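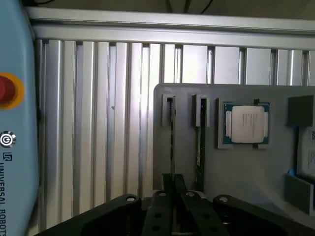

Zillura support replied: Please try starting it with a single memory module before you take anything else out, and tell us whether the beeping changes. A module that looks fully seated can still be sitting a hair too high at one end.

Well, I should have waited for that before I got the screwdriver out, and I'm sorry for being so quick off the mark! By the time your reply landed I already had the tower on its side with the panel off. But it was good advice and I have gone back to it, so let me put everything down in order and you can tell me where I've gone astray.

Ticket: 244
Status: Open, waiting on customer
Opened: 10 May 2025
Site: Imcombe, repair bench
Machine: Dell desktop tower, gray case, came to us from the Pelletier office
Problem: Beeps at power on, nothing on the monitor

To start at the beginning (I know you asked for the short version, and I did try), this tower came over from Pelletier with a sticky note saying "won't wake up," and that was the whole of the paperwork. When we plugged it in, the fans came up nicely, then we got a run of beeps, then nothing on the monitor. We tried a different cable and a different monitor. We tried a different wall outlet too, mostly for luck. I left it on for 17 minutes in case it was doing something slow and private in there. It wasn't.

What I tried first

I unplugged it, held the power button in for a good while to drain it, and opened it up. There was a fair bit of dust in front of the power supply, so I cleaned that out before touching anything else (I find I can't think with dust in the way). Then I unplugged and replugged the power cables to the board and the cables in the drive cage. Same beeps.

Next I took out the expansion card, on the theory that it might be pulling the whole machine down with it. Same beeps again, and I'll admit I had been hoping it was the card, as that would have been an easy evening. After that I took out the hard drive. I didn't really expect that to change anything and it didn't.

What I tried after your message

I put a single green memory module in the slot marked as first on the diagram and started it up. Beeps, but I would swear they were a different pattern! I wrote them down on the back of the sticky note and will type them in properly once I've heard them again and am sure of them. Then I moved the same module along to the next slot and got the old pattern back. I went back and forth between the 2 patterns until I was fairly convinced it wasn't my imagination.

You had mentioned that if the memory test came out muddy, the processor seating was worth a look. So off came the cooler. The old thermal paste had gone hard and chalky, and it took a lot of patience and a whole stack of lint-free wipes to get it off without scraping. I lifted the lever, opened the bracket and took the processor out very gently by its edges. 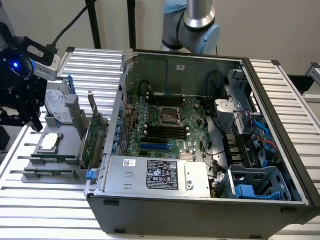
I should say that I like to keep everything I take out in one tray right beside the case, each piece in its own spot, so that nothing gets leaned on or swept away with a sleeve. I learned that years ago with a bag of screws and a carpeted floor. The drive stays in its blue carrier the whole time, so it can slide straight back in without any hunting for rails. The power supply I've left where it is. I have no reason to suspect it yet, and it's a bear to get the cables tidy again afterward.

With the processor out I went over the socket with a flashlight and a magnifier, and I couldn't find a bent contact anywhere. There was a tiny smear of the old paste near one edge, though, outside where it ought to be. Could that be enough to upset the memory? I haven't tried to clean it off. I would much prefer to hear from you first, having already jumped ahead of you once on this ticket.

Where things stand

Nothing has gone back in yet. We have a fresh tube of Plestex paste on the shelf, and the cooler is clean and ready.

Questions for you, whenever you have a moment:

1. What is safe to use on paste right at the edge of the socket? I have alcohol and foam swabs, and very steady hands before lunch.

2. Should I start it with only the processor and one memory module, and leave the card and the drive out until it behaves?

3. Your parts page says replacement memory ships in 7 days. Does that still hold, or should I be thinking of July? Pelletier would like the machine back for their front office and I'd rather give them a gloomy date than a wrong one.

Thank you again for being so patient with me. Please leave the ticket open, and I'll add the beep patterns here as soon as the tower is back together.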